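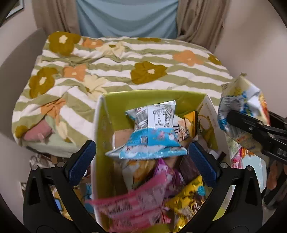 The snack box at the foot of the bed, packed to the top.

The Box at the Foot of the Bed

In my family, food lived in the kitchen and sleep lived in the bedroom, and a person who carried a biscuit from one to the other had to answer for it. I kept this rule for many years after I left home. I kept it in two countries and in four rented rooms. Then I moved to Drorkness, into a flat where the kitchen is shared by everybody on the landing, and in my first winter there the rule was finished.

A shared kitchen has many good sides. It is also the place where a packet of rice crackers becomes common property by the evening. I wrote my name on things. Later I wrote it in bigger letters. In December I gave up and brought everything to my room in a white cardboard box with a bright green inside, and I put it on the floor at the end of the bed, where it has its place until now.

I want to write about this box seriously. I have read many articles about how to organise a pantry, with glass jars and labels, and every one of them begins from the idea that you own a pantry. Many people I know own a bed, a desk, a curtain and a box. Their favourite food is in the box.

What goes in

The first thing I learned is that snacks don't stack. A tin stacks and a carton stacks, but a packet is full of air and has its own opinion. If you lay packets flat, the lower ones are forgotten, and in spring you find them as powder. I stand mine upright when I can, like envelopes in a drawer, with the top seals looking up. The cartons go against the wall of the box and hold the rest in position. Small wrappers fall down into the corners whatever you do, and I have decided to enjoy this. It is pleasant to find a sweet in October that you bought in June.

My shopping comes mostly from two places. Gu is a narrow grocery near the tram stop, where the owner puts the new arrivals beside the till and watches your face. Josgate is the big one, at the other end of the line, and it takes me 66 minutes there and back if the connection is kind. At Josgate they sell a mixed carton, which they call the Cumix, and you don't choose what is inside. I have a weakness for it. Some of it I would never buy with my own hand, and those are often the packets I finish first.

I can divide my snacks by flavour, but in practice I divide them by noise. Sponge cake is for late at night, it makes no sound. The ones with pork floss, 肉松, are my favourite of this quiet type: a soft cake, a little sweet, and then the salty threads of meat. Friends who didn't grow up with this look at me with worry until they try it. Fried things are for the afternoon, when the neighbours are also making noise.

The question of crumbs

A bed is a cloth trap. My duvet cover has stripes in green and white and very big flowers, and I must admit that a pattern like this forgives a lot. On a plain white cover one crumb is a scandal. On mine it must be found with the palm of the hand.

I have only a few habits. I open a packet along the top seal and never down the side. I eat over the box when it is something that breaks. On washing day I shake the cover out of the window before it goes to the machine, and after that I empty the box too, turn it over and wipe the green part with a damp cloth.

Potato sticks are the hardest case. They are thin, they snap, and the salt travels. The cheese ones are the worst and also the best. 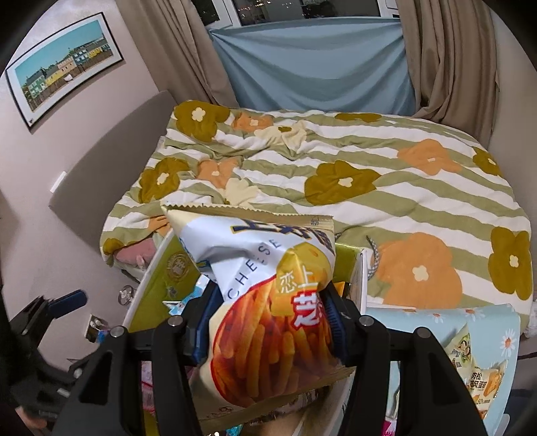

Muchen Jiang thinks I am much too strict. The cheese flavour should be eaten in bed, I was told, under the cover, with the whole bag open down the side like a plate, and any person who eats it sitting straight at a desk has understood nothing about cheese flavour. "You wash the sheets anyway," Muchen added. "Why do you want to wash them for nothing?"

I thought about this longer than I expected. It is true that I have built a small system of laws around something that was supposed to be a comfort. My mother's kitchen came back to me in another form, and I was the one guarding the door.

So I tried it once. It was past eleven in the evening, I had my socks on, and I opened the bag down the side. The taste was the same. The next morning there was salt in my pillowcase, and I can't say that I was sorry. I have not done it again, but I don't look down on it any more.

How much is enough

I once wrote down everything I spent on the box during one winter, and I arrived at 331 dollars, with the gifts not included. I stopped writing it down after that. Now I follow the size of the box. When the packets stand higher than the rim, I buy nothing until they go down again, and if friends come to visit in this time they are asked to help.

They come more often than before, I notice. My room has one chair, so people sit on the bed, and the box is pulled to the middle where everybody can reach. Somebody reads the characters on a packet aloud for the ones who can't read them. On one cheese bag there is 恋上, which means something like falling in love with, and we spent a good part of an evening looking for a translation that didn't sound foolish in English. We didn't find it. By then the bag was empty and we had started on the cakes.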